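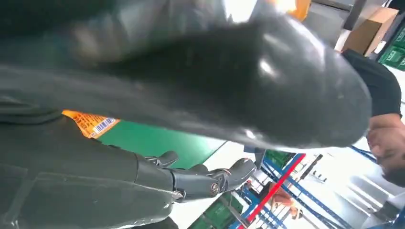

## Handling Equipment: Questions from Budget Holders

These answers are for site managers preparing a bid to the Elbridge equipment fund. They should be read alongside the Skaltell price schedule, which takes precedence on all matters of cost.

### Who may apply?

Any site with a signed floor plan and a named budget holder. Jistholm and Malinowski already hold an allocation and need only submit the short form.

### What does the standard package include?

One two-armed unit with jointed hands, wrist cameras, operator training and a first service visit. Tables, mats, racking and crates are not included and must be met from the site's own budget.

### Can we choose grippers in place of hands?

Yes. The choice must be stated on the form, as a later exchange is charged as a new order. Sites handling mainly bottles and small packs usually request hands. Sites handling boxes of one size may find a gripper sufficient.

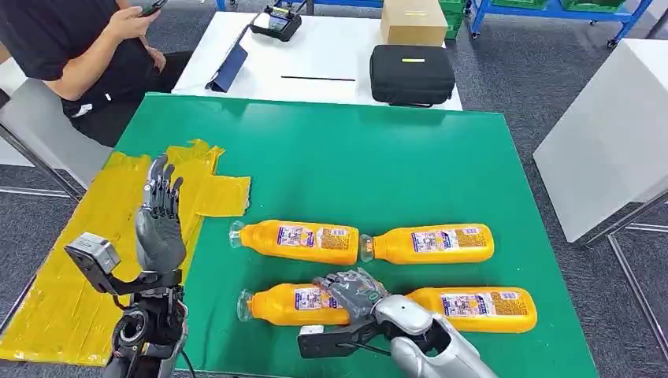 *Bottle handling at the green mat, with one hand over the lower row.*

### How much floor space should be set aside?

Plan for 30 square metres, including a place for the operator to sit and a clear route to the racking. Walkways may not be counted towards this figure.

### How long is the wait for delivery?

Up to 54 working days from the date of the signed order. Site surveys are carried out beforehand, and a survey may be booked for a Saturday where weekday access is difficult.

### Is there a charge for the site survey?

The survey costs £500, payable by the site. The sum is deducted from the final invoice if an order follows within six months.

### What should we allow for spare parts?

Finger joints, cables and camera brackets are treated as consumables and should appear on a separate line of the bid. Damage caused by loads above the stated limit is not covered by the service agreement.

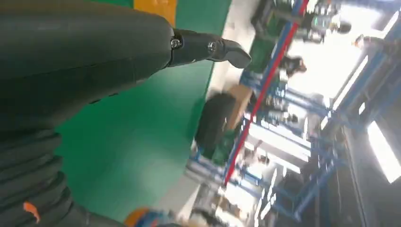 *Forearm and gripper finger, with racking behind.*

### May existing racking be kept?

In most cases. The surveyor will record shelf heights and the width of each bay, and will note any level that the arm cannot reach safely. Changes to racking must be completed before delivery.

### Can two sites share one unit?

Shared bids are accepted where one site agrees to act as lead and to pay for transport between the two. Each site will still require its own survey.

### Whom should we contact?

Please address questions to Aleksandra Kalinowski, Equipment Planning, Elbridge. Incomplete forms will be returned without review.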